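Student members wanted - Dosero bin-picking team

The Dosero student project is taking on 2 members for the June competition round. Openings are in grasp planning and cell maintenance. The team builds and tests a picking system that clears mixed household items and toys from a bin.

Applicants should write basic Python and be able to work evenings in the lab. Prior robot experience is not required - safety training is given in the first session. The workload is 49 hours over the term, unpaid, with course credit on request.
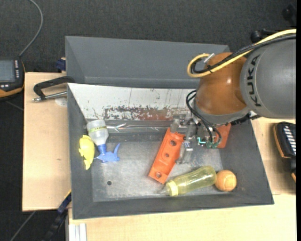 Grasp planning members write and test the pick routines on the KUKA arm. Test objects vary in shape and surface: a perforated orange plate, a translucent baby bottle and a ball call for different approach angles. Each member logs 200 pick attempts before the competition.

Send a one-page summary of relevant coursework to Shu-fen Wan, project lead. Questions about cell maintenance go to Emanuel Cozma.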